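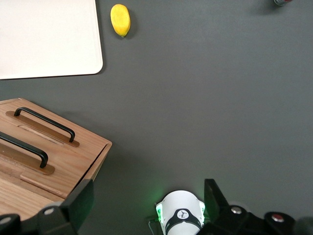
About us

Zirkine is a small cooking school. We teach adults who already own a kitchen, more or less know how to boil an egg, and suspect they've been sold too much equipment. We have one teaching room, long gray tables, and a shelf of boards and boxes that have survived our own doubts about them.

We should say early on that we don't believe most of what cooking schools say about themselves. We don't think a six-hour class will change your life. We don't have a philosophy. When we looked for one to put on this page, we read a good number of other people's, and they all seemed to be about passion and the seasons. We like the seasons fine. Passion is hard to check.

How we started

The school was opened by Laine Kļaviņa, who had spent years testing kitchen goods for a mail-order catalog called Histton. Her job was to use things until they failed and then write down how. She went through almost 200 cutting boards in that job, and came away with firm opinions on rims, feet, corners and the word "professional." When the catalog closed she kept her notes and rented a room above a tile shop.

The first class was on setting up a work surface, and it had 4 students in it, two of whom were related to her. It is still the first class everyone takes. People do complain about this. They signed up for sauces and they spend the opening evening moving a board from one side of the table to the other. We've tried dropping it twice and put it back both times, after watching a room full of people chop onions in a space the size of a paperback.

What we teach

The courses run in short blocks, evenings from 6:30. Table and Board comes first. After that you can take Vegetables, Eggs, Plain Baking, or Feeding People on a Weeknight, in whatever order suits you. There is also a one-evening class called Do You Need This, where students bring in a gadget and we try to do its job with a knife or a spoon. Sometimes the gadget wins. The cherry pitter won, and we bought one.

We don't teach knife tricks. We don't teach plating, apart from wiping the rim. We're asked about sourdough every February, and the answer is that there are better people for it and we'll give you their number.

On equipment

We get asked what we use, usually by someone hoping to buy it. We use gray tabletops because flour and pale crumbs show up on them and get wiped off. We keep our boards to the pale ones, for beets and the arguments they cause. Wooden boxes hold the small things, and a box that can't be lifted with one hand gets split into two boxes. Lemons live out on the table during class, where people will remember to use them.

None of this is a recommendation. A supplier called Falness offered us a full set of matching stations a while ago, in exchange for its name over the door and a line on this page about "elevating the student experience." We asked what would be elevated. The reply ran to several paragraphs and we still don't know. We said no thank you and bought more dish towels.

We don't sell equipment, we don't take a cut from anyone who does, and if a teacher tells you a particular pan is essential, please ask them why. They're supposed to have an answer.

Does it work?

We'd like to say yes. What we have is a follow-up form, sent a few months after each course, which has come back to us 1164 times. Most people say they cook more than they did. People who enjoyed a class are also the people who return forms, so we don't put a percentage on the front page. The comment we trust most was from a man who wrote that he cooks exactly as often as before but has stopped dreading the cleanup.

Who's here

Laine still teaches Table and Board. Most of the other evenings are split between teachers who also work in restaurants, school kitchens and, in one case, a hospital. They disagree with each other about salt, and you may hear both sides depending on the evening.

Visiting

We're upstairs at 26 Adomaitis Street, door on the left of the tile shop. There is no elevator, and we'd rather you knew that before you came. If the stairs are a problem, write to us and ask about the ground-floor sessions, which we run in a borrowed room with the same course plan and a slightly worse sink.

You're welcome to sit in on half an evening before you pay for anything. Bring an apron if you like yours. Ours are long on everybody.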